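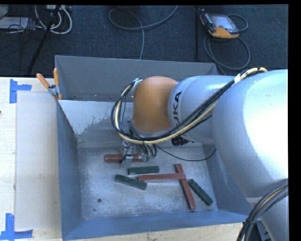 4. Adding films to your Forkby library

Before you start, connect the Forkby player to your network and sign in with your Lilico account.

1. On the home screen, open Library and select Add Folder.
2. Choose the drive that holds your films. Drives must be formatted before use - see section 2.
3. Select Match Titles. Forkby looks up the cast, director and synopsis for each film.
4. Check the list marked Unmatched. To fix an entry, type the title and release year, then press OK.
5. Select Save.

Note: A library of 600 films takes around 4 hours to match. You can watch films during this time, but menus may be slow.

Note: Director's cuts and theatrical versions are listed under one title. Press Versions to switch between them.

Caution: Do not unplug the drive while the light is flashing. Artwork may be lost and the folder will have to be added again.

If a synopsis appears in the wrong language, go to Settings, Text, Synopsis and pick another.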